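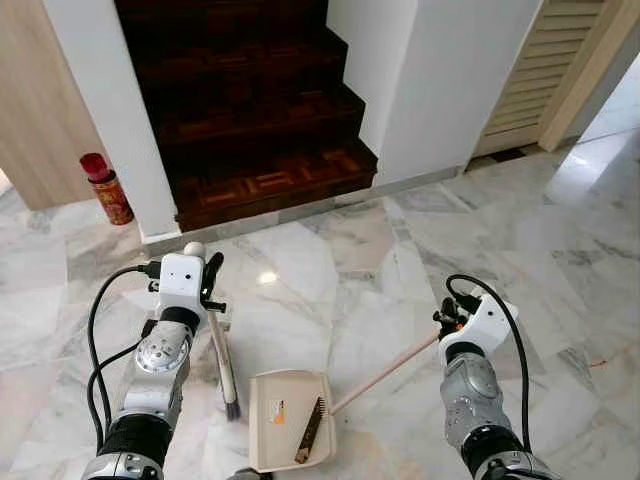
Good news for anyone who has been coming in through the side gate since August: the front stairs at Muñoz House are open again. I went over for a look on February 21, 2018, and walked in the front door like a normal person for the first time in months. The tape is gone, the dark timber looks lovely, and the white marble at the bottom has come up so much brighter than I remember that I stopped on the mat and took my shoes off. (I was told to put them back on.)

If you're new to Prurnthorpe, Muñoz House is the big old place past the bowling green with the reading room upstairs and the craft rooms down the back. The stairs had two loose treads and a wobbly handrail, and once the joiners got going they found a bit more that needed doing, as they do. All the reading room books came down to the back rooms in boxes, the Tuesday-style morning teas turned into morning teas whenever somebody could find the urn, and the rest of us got very used to the gate that sticks.

The joinery firm was Prunisden, from two towns over. They replaced 14 treads in the end and refixed the rail from top to bottom. The total came to $1140 over the first quote, and before you write in, that has already been covered by the spring fair and there won't be a change to the room hire rates. I asked twice.

What I wanted to know about was the dust. Sanding old stairs makes a terrible amount of it, and I remember my own hallway after we did the floorboards, when I was still finding it in the cutlery drawer at Christmas. Jirayu Phuthong looks after the building and has had the job of getting the entry hall clean again, so I sat down on the third step and asked for the whole story.

"Everyone wanted to mop it," Jirayu told me. "I had to hide the mop."

The trouble with mopping first, apparently, is that fine timber dust and water make a sort of brown paste, and the paste goes straight into the joints of the marble and sits there. So the whole entry was done dry to begin with, by hand brush and dustpan, one small patch at a time starting from the foot of the stairs and going out towards the door. Then it was gone over again the next morning, after everything in the air had settled back down. Then again! I would have given up after the first go and called it finished.

I had no idea there was so much to say about a dustpan. Jirayu likes one with a long handle, for the sake of the knees, and a wide lip that sits properly flat on the stone. If there's a gap under the lip you end up with that little line of dust you chase backwards across the room forever. I have one of those at home and had always thought it was me.

The brush matters too, and a soft one is the go on polished stone. Anything stiff can push grit about and leave fine scratches that you only notice when the sun comes in low through the front door. The other thing worth having is something small with teeth on it, for combing the fluff and hair out of the bristles as you work. I now own one, bought on the way home from Furico on the main street, who also gave the house ten per cent off its cleaning gear, so thanks to them. It gets a truly disgusting amount out of an old brush. I did all of ours that same night and then made my husband come and look at the pile.

Jirayu also has a rule about where things go when you've finished, and the rule is up off the floor. Bristles that spend their lives squashed under their own weight in the bottom of a cupboard go sideways and never come back, and a pan leaned in a corner gets kicked and ends up with a cracked edge. There are hooks going up in the cupboard under the stairs, at two heights, so the long things and the short things aren't all tangled together. Anything with a hole in the handle gets a hook, and anything without one gets a loop of string.

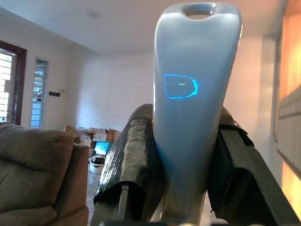 Does a plastic handle need cleaning as well?

It does, and warm water with a drop of dish soap is enough. Wipe down both sides, run the cloth through the hanging hole where grime collects, and let it dry before it goes back on the hook.

I was pleased to hear there'll be no wax on the new treads. There was some talk of it last year and I know a few of you had feelings. The finish is a matt oil, and it isn't slippery in socks (tested). It does need a few more weeks to harden off properly, so for now please don't drag anything up or down. Prams can be left in the entry hall next to the umbrella stand, and if you're bringing up something heavy for the reading room, ring first and someone will help you lift it.

The books are going back up over the next fortnight, starting with local history and the large print. The children's corner will be last, as the shelves in there are getting a coat of paint while they're empty. Morning tea is back to its usual spot at the top of the stairs and the urn has been located. It was in the boiler room behind the Christmas tree.

There was a small do to mark the reopening and I counted 50 cups on the drying rack afterwards, so that's a decent turnout for a staircase. Someone had made a ginger slice that I would very much like the recipe for. If it was yours, please leave it at the front desk with my name on it.

One last request from Jirayu, who asked me to put it in writing. There's a new mat inside the front door and another one outside it, and they both want using. Most of what ends up on the marble walks in on our shoes, and the gravel from the car park is the worst of the lot. A few good wipes on each mat will do. The brush and pan will be in the cupboard under the stairs from now on, and the cupboard isn't locked, so if you drop your biscuit on the way down you know where to go.

The side gate will stay open until the end of the month for those who have grown fond of it, then it goes back to being for deliveries. It still sticks. Lift it a little and push with your hip.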